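Thursday, late

Got up at six because the fridge was making its noise again. It's a sort of swallowing. The repair bloke from Imberg said in November that it was "settling", which is what they say about houses and toddlers, and he charged me for saying it. I lay there a while listening to it swallow and then got up and had toast.

The subject of the day was cucumbers, which I did not choose. Valter Bråten rang before eight to ask whether I'd tried the basket yet. I had not tried the basket. Valter gave me the basket three weeks ago with a speech about air. According to him, vegetables go off because we smother them, and his grandmother kept everything in wicker on a stone shelf and never threw out so much as a radish. I pointed out that his grandmother lived in a place where the kitchen was eleven months of winter. He said I was being literal. I live in a weatherboard house with a north-facing kitchen and by three in the afternoon the butter is soup. I'd call that relevant.

Anyway I said I'd try it, mostly to get off the phone.

Walked down to the Britby shops before it got hot. The greengrocer has changed hands again and is now called Grirlow Fresh, though the same boy is in there with the same cold. Cucumbers were loose in a crate, no plastic, with a little handwritten card saying they were "breathing". I suspect Valter has been in. I bought a few, plus lemons I didn't need, and a bag of potatoes that I then had to carry up the hill like a penance. My knee has views about that hill. The pedometer my niece gave me said 1,962 steps for the round trip, and I don't believe it. It gives me credit for stirring.

I put one cucumber in the wicker on the sideboard, one in the fridge drawer wrapped in a tea towel, and one on a plate on the bench with nothing done to it at all. If I'm going to be lectured I want something to lecture back with. The plate was my own idea, since everyone who writes about this has a product or a grandmother and I have neither. I've written the start time on the back of the gas bill.

Then I read up on it, which was a mistake. The first page told me a cucumber must never be refrigerated. The second told me it must always be refrigerated but in the warmest part, and I've had that fridge nine years and couldn't tell you where its warmest part is. The third wanted to sell me a storage box by a firm called Ntuli for 34 dollars, plus postage, with a vent in the lid that you slide to a picture of the vegetable you've got. There was no picture of a cucumber. There was an aubergine, as they called it, and something I took to be a turnip. I have kept vegetables in a drawer since I left home and have not been ill from it once, apart from the business with the mushrooms, and those were given to me.

The one thing all three agreed on was to keep cucumbers away from bananas and tomatoes. I'm prepared to accept that. I moved the bananas into the laundry, where I will forget them.

Had the cucumber from the plate for lunch, so that's the end of that part of the trial. I was hungry and it was closest. Sliced thin with vinegar, sugar, a bit of dill out of the pot by the back step. The dill is the only thing out there that has done well this year and I can't claim any of it. It tasted like cucumber. I had 2 helpings and felt virtuous until I found the end of the fruit cake.

Put a replacement on the plate straight afterwards and changed the time on the gas bill. I don't think Valter needs to know.

Spent the afternoon on the kitchen cupboards, since I was in there anyway being suspicious of things. I have far too many plates. Mum's good ones are at the back where no one can reach them, and the everyday ones don't match because I've bought them one at a time over the years as the last lot broke. I own a soup tureen. I have never served soup to anyone who would have noticed a tureen. I put it in the box for the op shop, took it out, put it back, and it is now on the hall table, which I suppose is how it gets to stay.

The baskets are worse. People give you one with something in it, the something gets eaten, and you are left holding a basket for life. There's one that held soaps, one that came from the raffle with the jam in it, and a flat one whose purpose I can't work out. I looked up what a decent wicker one costs new, thinking I might sell a few, and there's a woman with a stall over the other side of Britby asking 900 for a set. A set of what, it didn't say. I've left mine in the cupboard. If they're worth money they can be worth it in there.

Valter rang again at five for results. I said it had been nine hours and they all looked like cucumbers. He asked had I noticed any difference in the skin. I said one of them was cold. He told me that wasn't a serious answer, and I said it wasn't a serious question, and then we talked about his roof until it was time for the news.

Tea was potatoes, and more cucumber, because I'd bought too many. The wind's come round to the south at last and the kitchen is bearable with the back door open. The fridge has gone quiet, which I don't trust either.

Must remember the bananas. Must ring about the gas bill and copy the times off it first.
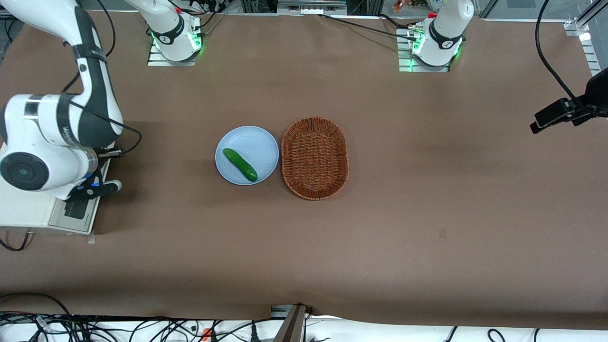 How long does a cut cucumber keep?
A few days in the fridge, with the cut end covered. Slice off the dry bit before using the rest, and throw it out if it has gone slimy.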